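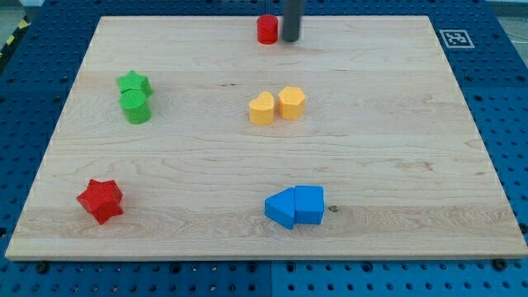 How long does it take to learn to tune a piano?

Two years to be useful and five before you should charge full price, according to Ankica Nikolovski, who has been tuning in and near Relton since she was 24. She thinks people who claim to have picked it up over a summer have learned to turn pins.

We talked in her kitchen in August, starting at 8 in the morning because she had a church at 10. August is her slow month. Schools call in the last week of it, all at the same time, and want everything done before the students come back.

Nikolovski did not grow up with a piano. Her father drove a delivery truck and her mother sewed at home. She came to the work through Milovan Ristić, who had a repair shop on the Nenby road and needed someone to answer the phone.

"I typed his invoices," she said. "After a few months I asked him why he charged some people for two visits. He took me out to the back and showed me. A piano that has been let go for ten years won't hold if you pull it up all in one go. You bring it up rough, you let it sit, you come back. I thought that was interesting. He said if I thought that was interesting I could come in an hour early."

She came in an hour early for three years. Ristić had her tune one upright over and over. He would knock it out again at lunch. She was not allowed to use an electronic device until her second winter, and then only to check herself.

She uses one now, on most jobs, and does not think less of tuners who depend on it.

"The device gives you a good middle," she said. "The bottom and the top you still have to listen. Small pianos especially. The strings are short and thick down there and the math doesn't come out nice. You pick what you can live with."

Her service book, a ledger with a green cover, was up to job number 3624 on the morning we met. She writes down the piano, the room, the pitch when she arrived and anything she found inside. Pencils and coins, mostly. Once a set of house keys belonging to people who had sold the house.

Most of her customers are families with an upright against an inside wall, and she has the same talk with all of them. Keep it away from the heater. Try to hold the humidity in the room above 40 percent in winter. Have it tuned once a year, twice if somebody plays every day.

"They nod," she said. "Then I see them in three years."

I asked what she tells people who have been offered a free piano.

"I tell them to pay me to look at it before they pay the movers. Last spring a woman, Dragica Radulović, called me about one her neighbor was giving away. An Ondine, a nice-looking cabinet. I put the lever on and the pins moved like butter. There's nothing I can do with that for a reasonable price. She was disappointed, but she had 15 steps up to her front door and she'd have been paying to bring it up and then paying to bring it down."

Radulović ended up with a plain used upright from Trajkovski, the dealer in Nenby. Nikolovski tunes it each October.

She is less patient with concert work than she used to be. For 12 years she looked after the grand at the Relton town hall, which meant tuning it in the afternoon and coming back at intermission if the soloist was a heavy player. She gave that up after surgery on her shoulder and passed it to Shabnam Hashmi, who had trained with her and is now the one the hall calls.

"Shabnam's unisons are cleaner than mine. I can hear it. I'm fine with that."

Her own hearing is tested every year. There is a small loss on the left side, which she blames on test blows, the hard strikes tuners use to settle a string. She wears plugs now and wishes she had started sooner. Ristić never wore them and by the end, she said, he had her check his top octave.

The tools on the table were mostly his. The lever has a handle that she has replaced twice. The felt strips she buys new, and the rubber mutes she throws out when they go hard.

She has one student at the moment, Mirjana Popescu, who works evenings at a pharmacy and comes by on her mornings off. Nikolovski has set her up in the garage with an upright nobody would buy. Popescu has been at it for seven months and can set a temperament that holds together, on a good day.

Does she knock it out again at lunch, the way Ristić did?

"Before lunch," she said. "Otherwise she'd sit there and play it."

At 9:30 she packed the lever and the mutes into a canvas bag and went out to the car. The church has two pianos and she had been told one of them had a sticking pedal.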